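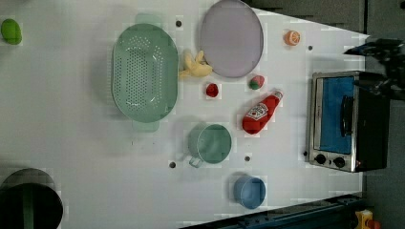
El último repecho

A Tươi Lâm le encantaban los umbrales. Los decía en voz alta mientras subía, como quien canta: aeróbico, láctico, y luego ese sitio sin nombre donde las piernas empiezan a hablar por su cuenta. ¡Y qué cosas decían!

—Ciento cuarenta y tres pulsaciones —gritó Thảo Cù desde la bicicleta, con el reloj casi pegado a la nariz—. ¡Vas comodísima! ¡Podrías recitarme un poema!

—¡No me sé ninguno!

Habían salido de Toltbridge a las seis, todavía de noche, con un frío de enero que hacía crujir la hierba. La carrera de Dololard era el sábado y aquel era el último entrenamiento serio: subir hasta el collado de Isto, a 1.206 metros, sin pasarse ni una sola vez del ritmo pactado. Thảo llevaba todo el otoño dibujándole curvas de lactato en servilletas, en sobres, una vez en la escayola de un primo, y Tươi había acabado por verlas en todas partes. La carretera misma era una curva de lactato: plana, plana, plana y de pronto, pasada la fuente, una pared.

—Ahora entran las fibras rápidas —anunció Thảo, feliz, pedaleando de pie—. ¿Las notas?

Las notaba, vaya si las notaba. Era como si alguien abriera una puerta en los muslos y entrara un tropel de gente ruidosa, con botas, dispuesta a gastarse en dos minutos el sueldo de un mes. Acortó la zancada. Soltó el aire despacio. El tropel protestó un poco y se fue sentando.

En la última curva apareció Ninh, el perro del refugio, que bajó ladrando a recibirlas y se puso a correr a su lado con una facilidad insultante.

—¿Y ese qué umbral tiene? —jadeó Tươi.

—¡Ese no tiene!

Le dio un ataque de risa, perdió el ritmo, perdió la cuenta de las respiraciones, y llegó al collado doblada, con el perro saltándole encima y el sol saliendo por detrás de los tejados de Dololard.

—Otra vez —dijo en cuanto pudo hablar—. Bajamos hasta la fuente y otra vez.

Thảo ya estaba dando la vuelta a la bicicleta.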